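From: Remzi Gezer
To: Perenura parish music list
Date: 13 Nov 2021
Subject: Re: Hymn sing with Ballholm – are we still on?

Nesrin Gökçe wrote:
> Does anyone know if the hymn sing is going ahead, and whether we are
> using the red books or the printed sheets? Also my sister would like
> to come along but she doesn't read music. Is that a problem?
> I can bring the alto folders back if somebody needs them.

Hi Nesrin and everyone,

Yes, we're on! I talked to the Ballholm people last night and they are bringing their whole choir plus a trumpet player, so the last verse of "For All the Saints" is going to be something. And please bring your sister. Half of the basses don't read music either (I'm one of them) and we get by fine standing next to somebody who does.

Red books for everything except the two Advent pieces. We own 53 of them and Ballholm will carry over whatever they have, so sharing between two should be plenty. The number people keep asking me about is 204 – same tune as we did in October, only down a step, which the sopranos will be glad to hear.
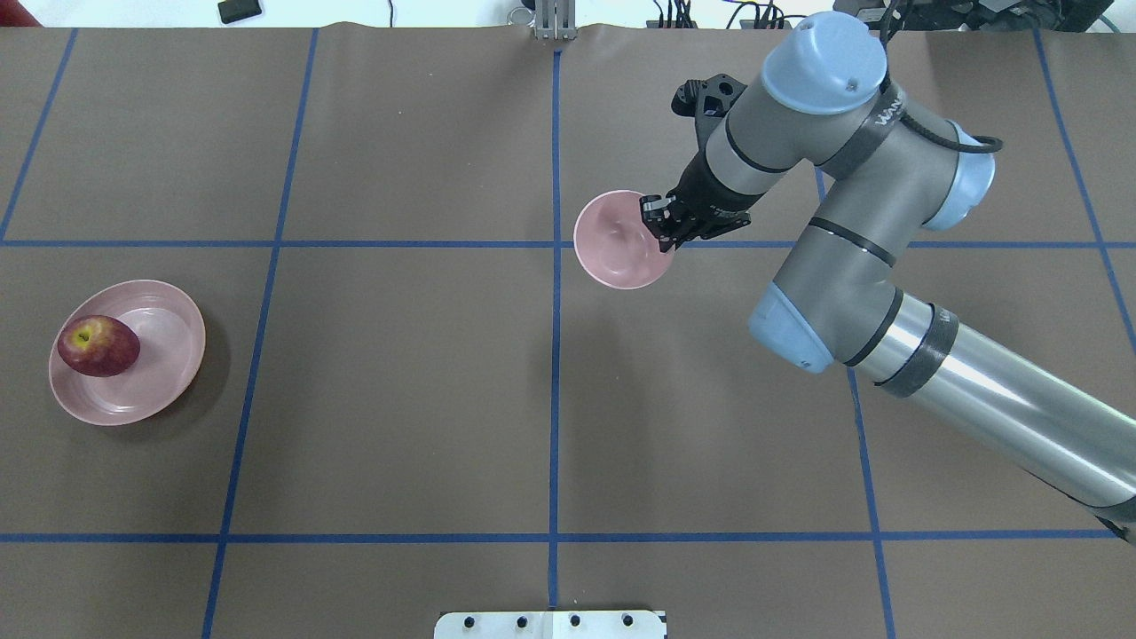

Warm-up is at 5 in the choir room and we'll move into the church once everyone has found a folder. If you're coming from Cororthorpe, the bridge road is still down to one lane, so leave early. Parking behind the hall is fine but keep the side gate clear.

We have 21 names down for the small group that sings the psalm. I'd love a few more tenors in there! The part is easy, mostly three notes, and the Ertürk setting has that wonderful bit where everybody drops out and the altos hold on alone. I've had it in my head all week. If you want to try it, just write back to me and I'll send you the page.

Nesrin, yes please to the alto folders. Leave them on top of the piano if I'm not in. One is missing its copy of the Magnificat, so if anyone has two at home, have a look.

Soup afterward as always. Bread would be welcome, we have more than enough cake promised already.

So looking forward to this – it's been such a long time since we filled the place with singing.

Remzi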